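Rangel 15 Trickle Ventilator for Timber and PVCu Windows

Product range: Rokano window ventilation
Supplied by: Wutley
Page last updated: July 17, 2023

The Rangel 15 is a slot ventilator for fitting to the head of a window frame or the top rail of an opening sash. It gives controllable background ventilation to habitable rooms without the window having to be opened. The unit is in two parts: an internal vent with a sliding shutter, and an external canopy with a fixed insect mesh. Both parts are screw fixed and the screw heads are hidden by clip-on end caps.

It replaces the earlier Rangel vent, which had a hinged flap. The fixing centres are unchanged, so the new vent can be fitted over an existing slot provided the slot is clean and square.

Construction

The internal vent and canopy are extruded aluminium with moulded end caps. The shutter runs in a nylon track and can be left in any position between open and closed. In the closed position a brush seal reduces draughts, but the vent is not airtight and should not be described as such to the customer. The mesh is bonded to the canopy and cannot be replaced separately.

Slot height is 15 mm. The slot may be routed in one pass or in two shorter slots with a bridge left between them. On PVCu profiles the bridge must be kept, as the reinforcement is otherwise left unsupported over the full width.

Finishes

White, brown and black are held in stock. Other RAL colours are available to order in quantities of 10 or more. Internal and external parts can be ordered in different colours to suit dual-colour frames; please give the inside colour first. End caps are supplied in the nearest stock colour unless a painted cap is asked for.

Woodgrain foils are not offered on this product. Customers who need a foil match should look at the Clirnance canopy, which takes the same internal vent.

Packing and delivery

Vents are packed in pairs of matching parts, with screws and end caps in a separate bag. Stock colours ordered before noon are sent the same working day. Painted orders take 15 working days from confirmation of the colour reference. Check the contents against the delivery note before any slots are cut, as vents that have been fitted cannot be returned.
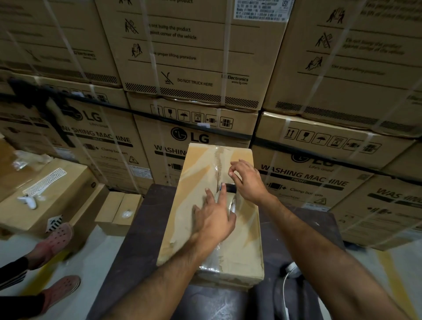
Fitting

1. Mark the slot position from the centre line of the frame. Keep the slot at least 5 mm clear of any glazing gasket.

2. Rout the slot and remove all swarf. On timber frames, prime and paint the cut edges and allow them to dry fully.

3. Offer up the canopy from outside with the drip edge facing down. Fix through the outer holes first.

4. Fit the internal vent with the shutter open, so that the slot can be seen through the vent and lined up.

5. Clip on the end caps. Work the shutter through its full travel. If it binds, slacken the centre screw by a quarter turn.

Do not seal along the bottom edge of the canopy. Any water that gets behind it has to be able to drain.
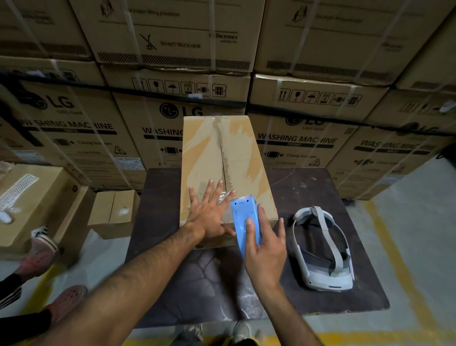
Screws supplied are stainless steel and suit frames with a wall or rail thick enough to take the full thread. Longer screws for add-on head profiles are listed under accessories.

Care

Wipe with a damp cloth and mild detergent. Brush the mesh clean once a year, ideally in January, when the vent has been in constant use. Do not oil the shutter track.

Accessories

Spare end caps, per pair
Long screw pack
Clirnance canopy, stock colours
Blanking plate for redundant slots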